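About Pliren School

Our History
Pliren School opened in the former Galanis furniture showroom on Nurnden Road with 69 students and one full grade at each level from six through eight. The founding families wanted a small school in which older and younger children would know one another by name, and in which reading, mathematics and practical work would be given equal standing in the week. The upper grades were added one year at a time. The school now enrolls students from grade six through grade twelve, and the showroom building remains in use as the Lower Hall.

The school is governed by a board of six trustees, elected by parents and staff for terms of two years. Board meetings are open to all families, and minutes are kept at the front office.

Our Approach to Teaching
Students at Pliren follow a common course of study through grade nine. This includes English, history, mathematics, science, one modern language, music and studio work. From grade ten, students choose two areas of deeper study and complete a long project in one of them. Recent projects have included a survey of street trees in the Nurnden district, a set of songs for string quartet and a written history of the local bus lines.

Classes are held around shared tables in most rooms. Lessons run for a full hour, with a short break between them, and written homework is limited on weeknights in grades six and seven.

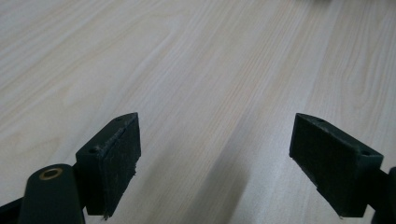 Pale wood grain on a tabletop.

The Stostetti Library
The library was established with a gift from the Stostetti family and is open to students from early morning until the last bus. It began with 1,000 books, many of them donated by parents, and the collection has since grown to 2,225 titles. Students in the upper grades may borrow for a full term. Younger students borrow for three weeks and may renew once.

A librarian is on duty at all times during the school day. Families are welcome to use the reading room after classes end, and may borrow in their own name once they have signed the library form. Lost books are replaced at cost.

Leadership
Kartini Hutapea was appointed Head of School after serving as Dean of Studies. She taught chemistry for many years before moving into administration and continues to teach one section of grade nine science. Ms. Hutapea meets with new families before the start of each school year and holds open office hours every week during term.

"Parents ask me what kind of student does well here," Ms. Hutapea writes in the family handbook. "My answer is that we expect effort and good manners, and we try to meet each child with patience. The rest can be taught."

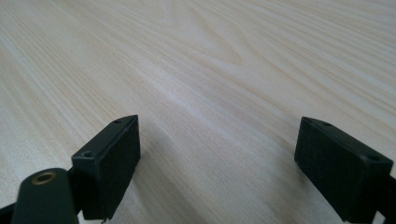
The Head of School is supported by a Dean of Studies, a Dean of Students and the heads of the academic departments. Each student is also assigned an advisor, who remains with the same group for at least two years. The advisor is the first point of contact for any question about grades, attendance or friendships, and families should feel free to write at any time.

Admission and Financial Aid
Applications are accepted throughout the year, although most places are offered in the spring. Applicants visit for a full day, attend regular classes and submit a short piece of writing. No entrance examination is required for grades six through eight. Students applying to grade nine or above take a placement test in mathematics - the result is used only to assign a class.

Almost a third of enrolled students receive some form of financial aid. Awards are based on need alone and are reviewed each year. Requests are handled by the business office and are kept separate from the admission file.

Visiting the School
Tours are given on weekday mornings during term and by appointment in the summer. Visitors should enter through the Lower Hall and sign in at the front office. Parking is available behind the building.

Page last updated July 2025.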